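Gallery: Clearing Day at Tarkow House

Thu 12 August

Tarkow House closed its ground floor for one day this month so the rooms could be cleared, cleaned and put back in order. The last full clear-out was in February of last year, and the cupboards had filled up again since then. Lorraine Penrose drew up the list of rooms and Attila Rácz kept the keys.

We started with the front hall and worked toward the back. The hall took most of the morning. Coats left on the hooks went into boxes by the stairs – they can be claimed until the end of the month. Umbrellas are in the stand by the office door.

The reading room was next. Magdolna Deák sorted the shelves and set aside 122 books for the fall sale. Most are paperbacks, with a few cookbooks and one set of atlases. Prices will be the same as last year. The big table was moved under the window and will stay there for now.

The kitchen was done after lunch. Elvira Mamani went through the drawers and matched lids to containers. Anything without a lid was put out for recycling. The chipped mugs are gone and the good ones are back on the lower shelf. Please label your own food if you leave it in the refrigerator overnight. The tea and coffee are now in the tall cupboard next to the sink.

Waste was handled room by room, so that no pile got too big to carry. Bags went out through the side door. The pickup cost $100, the same as before, and was paid from the house account.
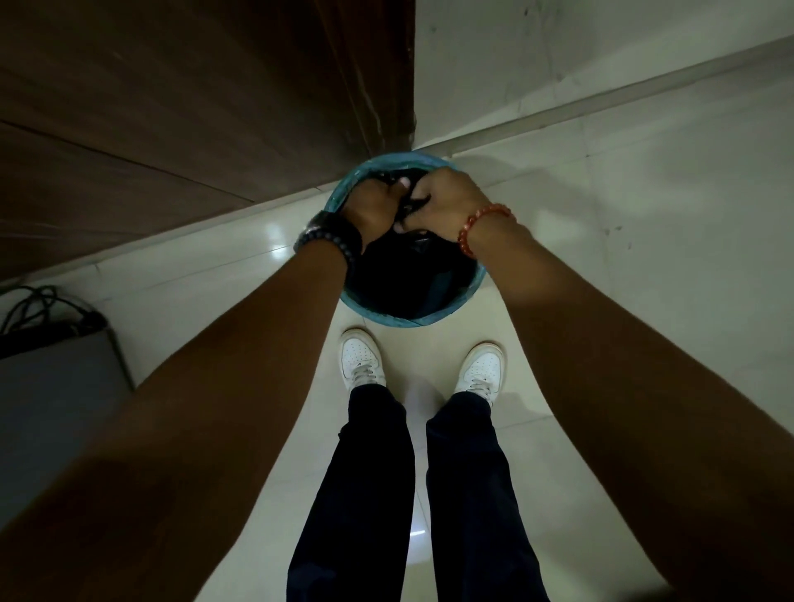

Both hands in the teal bin, down in the corner by the wall.

Floors were left until the end. Katalin Antal mopped the tiled areas and the hall got a second pass in the evening. The two rugs from the reading room are still at the cleaner's and should be back next week.

Still to do: the closet under the stairs, the top of the kitchen cupboards, and the box of cables in the office. If you know what any of the cables belong to – please tell Attila before they go.

Claimed items can be picked up at the office, weekdays until 5:30. Ring the side bell if the front door is locked.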